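News from the Station: Spring on the Air

Dear friends and listeners, 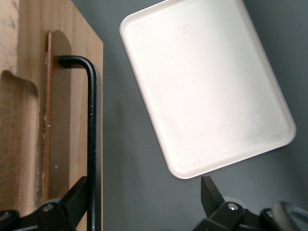 Our spring listening numbers

The spring listening report landed in my inbox in April, a little before six in the morning, and I read it standing up in the kitchen with my coat already on. I'm so pleased to share it with you, because it is a good one! Our breakfast show, The Wynne Hour, picked up 509 more regular listeners than it had in the winter report, which for a station our size is a very happy thing indeed. Angharad Voyle has been at that microphone through every kind of weather, and she was the first person I called (she was on the air at the time, so I had to wait for a song).

The growth came mostly between seven and eight, when folks are packing lunches and looking for the other shoe. Angharad moved the school and road news up to ten past the hour last fall, and several of you wrote in to say you now time your mornings by it. The late evening hours slipped a bit, and I won't hide that. We lost some listeners after ten when the jazz program went to every other week, and I've heard from quite a few of you on the subject — thank you for being kind about it. We're hoping to have it back every week by summer, once Eluned Howells is done with her night classes.

New on the schedule

Starting next month you'll hear Tandetti, a half hour of kitchen talk and old records put together by Dalia Baranauskienė. Dalia grew up in a house where the radio was never off, and she has been bringing me cassette tapes of her aunt's recipes for longer than I'd like to admit before I finally said, well, why don't we just put this on? The first program is all about beet soup, and the second one is mostly about beet soup too, with a detour into dumplings. It airs at four in the afternoon and repeats at nine the next morning for those of you who nap.

Sevo, our weekend drama series, is coming back for another run. Efa Gethin has written six new episodes and the cast has been reading them through in the evenings. I sat in on one and laughed so hard at the ferry scene that I was asked to move farther from the microphone. If you missed the earlier run, we'll play it again from the beginning, two episodes at a time, so you can catch up before the new ones start.

The sports call-in stays right where it is, at noon. I know there was a rumor. I don't know where it started, but please tell your brother-in-law that it isn't true.

A word about the phone line

We had 122 calls during the spring request day, and I'm afraid a good number of you got a busy signal. Lleucu Llewellyn, who looks after our technical side, has moved us over to a new phone setup called Junitz, and it should hold callers in line now instead of dropping them. You'll hear a bit of music while you wait. If you hear silence, hang up and try again, and let Lleucu know what time it happened, as she's keeping a list.

Open house

We'd love to see you at the spring open house, from two until five in the afternoon. There will be coffee, a chance to read the weather into a real microphone, and a table of records we no longer have shelf space for. We have 200 of them to give away, and we'd ask you to take no more than a handful each so there's something left for the late arrivals. The studio itself only holds a few people at once, so Efa will be taking small groups through. Parking is behind the bakery, and the bakery has asked me to say that it will be open too.

Please reply to this newsletter if you'd like your name on the list for the tour. There are 50 places, and last year they went in two days.

Warmly, and with the radio on,
Your friends at the station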